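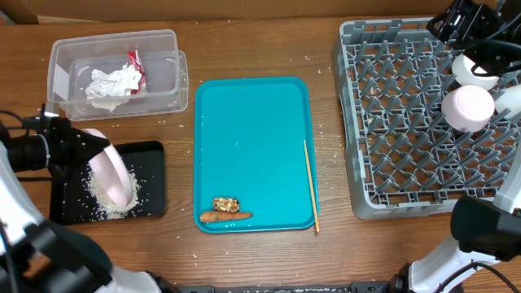 *Rice on the table, rice on the tray, dishes already in the rack. Start wherever you like, but read step one first.*

I have cleaned up more spilled rice than any grown woman should, and for years I did it wrong. I'd grab a damp sponge, swipe, and end up with a gluey white smear in the wood grain plus a sponge full of rice that then got into everything else I washed. So this is my method for clearing a table after a messy lunch, the kind with bowls and wrappers and stray vegetables all mixed up together, and for getting the dish rack clean too (we'll get there, the rack is the sneaky part).

It takes me 20 minutes if I don't stop to answer my phone.

## What you'll need

- A tray with a raised rim, the bigger the better
- A second, smaller tray for the rice
- A bowl you don't mind scooping with
- A clear bin or tub for trash
- A bench scraper or an old plastic card
- 2 dry cloths and one damp one
- An old toothbrush
- Dish soap

You don't have to buy anything. My scraper is a Kider one I got for bread dough and then never made bread. My friend Tahmineh Taheri uses a stiff postcard folded in half and her table looks better than mine.

## Step 1: Leave the water alone

Seriously, keep the sponge in the sink for now. Cooked rice smears when you wipe it and dry rice skitters off onto the floor, and either way you've made the job bigger. If it's cooked rice and you can stand to look at it for a while, go have your coffee. Rice that has dried out a bit lifts off wood in nice firm little pieces, and you can flick the stuck ones loose with the edge of the scraper.

## Step 2: Trash first

Napkins, snack wrappers, foil, anything crumpled. I put all of it in a clear plastic container right on the table so I'm not walking back and forth to the kitchen can and tracking grains on my socks. Clear is good because you can see what went in there. I once threw out a perfectly nice teaspoon wrapped in a napkin and I still think about it.

Unfold foil before you toss it! If there's still a bite of something in there, somebody may want it, and if there isn't, you'll know.

## Step 3: Give the odds and ends a parking spot

This is where the big tray comes in. Everything that is neither trash nor a dirty bowl goes on it: the carrot that never got peeled, a wrapped bite of food, a lonely chopstick. Don't sort any of it yet. The only goal is to get the wood bare so you can get at the rice, and if you start walking the carrot back to the fridge you will find something in the fridge that needs doing, and there goes your afternoon.

Mine is a big bright plastic tray and I love it for this. Rounded corners wipe out easily, and the rim means a carrot can roll all it wants.

## Step 4: Scoop the big pile

Put your small tray next to the worst of the rice, or if the rice landed on a tray to begin with, lucky you, leave it there. A dark tray is wonderful because you can see every grain.

Now take the bowl and tip it on its side, so the rim is down low against the tray. Push it into the pile slowly and nudge the rice in with your other hand or the scraper. Then stand the bowl back up. I tried doing this with a spoon for ages and a spoon is terrible at it — you get eleven grains and chase the rest into the corner.

If it's clean uncooked rice on a clean tray, I keep it and rinse it well before cooking. Rice off the table goes in the trash. Gilang Oei, who lives upstairs from me, thinks that's wasteful, and he is welcome to come and pick the crumbs out of it.

## Step 5: Herd the strays

Work from the far edge of the table toward yourself with a dry cloth, folded into a long pad. Short strokes, all in one direction, following the grain of the wood. When you've got a little line of rice near the front edge, hold the tray just under the lip of the table and sweep the line in.

Check under things. Lift the tray, lift the bin, lift the rack. There's always more under the rack.

Only now do you get the damp cloth. Wring it out hard, wipe once, then go right over it with the second dry cloth so water doesn't sit on the wood.

## Step 6: Now the dish rack
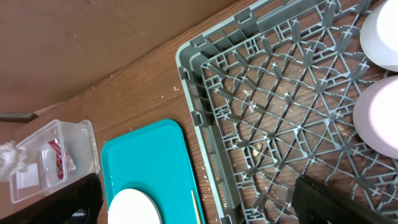 Crumbs get down between those ribs and a quick rinse just moves them to the next rib over. For a long time I figured a rack stayed clean on its own, with all that soapy water dripping through it. It doesn't. Take a good look at yours in daylight some time.

Move the dishes out first. Then:

1. Carry the rack to the sink, turn it upside down, and give the bottom a few firm smacks with your palm. Most of the dry bits drop right out.
2. Go over the lattice with the dry toothbrush, getting into the spots where the ribs cross.
3. Add soap and warm water and brush again, around the base of each prong and along the rim. The little notches collect gunk too.
4. Rinse from the underside so the water pushes crumbs back out the way they fell in.
5. Prop it on its side to drain and dry the table where it was standing.

I do this once a week, and right away after any rice day.

When you load it up again, lean the bowls against the pegs with a gap between them. Two bowls tucked close together stay damp on the touching sides. And if a bowl came out of the rack with a crumb on it, wash it again, sorry.

## Step 7: Empty the parking tray

Carrot to the fridge, chopstick to the wash (go find its partner), wrapped food wherever it belongs. Tip out the trash bin, wipe both trays, and you're done.

## A few questions I've gotten

**Can I just vacuum it?** In-ho Jin does, with the brush attachment, and swears by it for dry rice. Please don't do it with cooked rice.

**What about rice stuck hard in the grain?** Lay a damp cloth over the spot for a couple of minutes, then use the scraper nearly flat. Go easy on a table with a soft finish.

**My rack has white crust on the prongs.** Probably hard water. I soak mine in the sink with warm water and a good splash of white vinegar, then use the toothbrush again and rinse really well.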